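Hado shape-sorting board – README

What's in this folder

Hi, I'm Nelli Leinonen, and I look after the Hado board, the big blue shape sorter that ended up at our place in March. The folder has 2,818 pictures of the board and its blocks, plus a plain text list saying which block belongs with which hole. I wrote most of that list at the kitchen table, turning blocks over and arguing with Ilari Rautiainen about what to call them.

I wanted names that a tired person could still get right. So it's "round", "square", "hook" and "cluster", and I stayed away from proper geometry words (we tried "annular sector" for one evening and everybody hated it). 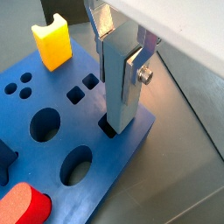 Spelling matters more than you'd think! The list is all lowercase, one piece per line, and a hyphen where two words belong together. If you add a line, please keep it that way, or Ilari's sorting script drops it without a word.

About the board

It's a thick blue slab with a matte top, and the holes are not all one of a kind. There are big round ones, small square ones turned like diamonds, and three little round holes bunched up in a triangle. I call that last bunch the cluster, and it's the handiest landmark on the whole board. When I've lost track of which way the thing is turned, I look for the cluster first and work out from there.

Big round holes look oval when you see them from low down. I've labeled them "round" anyway. Please don't file them as a new shape – we cleaned that up once already and it ate a whole afternoon. 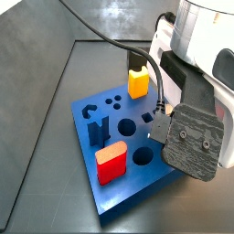

About the blocks

Blocks go by color first and shape second, so "yellow, U-notch" is the yellow one with the scooped-out top. It stands up nicely on its own and it's my favorite by a mile. Red has rounded vertical edges and a paler top. Dark blue is the troublemaker, because it gets lost against the board, and 648 of my early labels had to be checked again for that one block alone. If you can't decide whether you're seeing dark blue or just shadow, write "unsure" and move on.

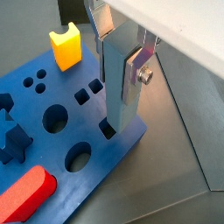

Known problems

Light blue comes up under two names, "light-blue" in the older lines and "pale-blue" in the newer ones. Same block! I keep meaning to merge them. Scuffs and smudges aren't labeled at all, though I've been asked for them more than once.
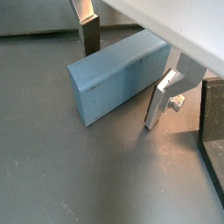

Kaisu Karppinen wrote back that scuffs should go in after all, since they're how she tells one long side of a block from the other. Fair enough, and I've started a notes column for it. Only 4 lines are filled in so far. Send yours to me or drop them in the Ojala folder, and put your initials at the end of the line.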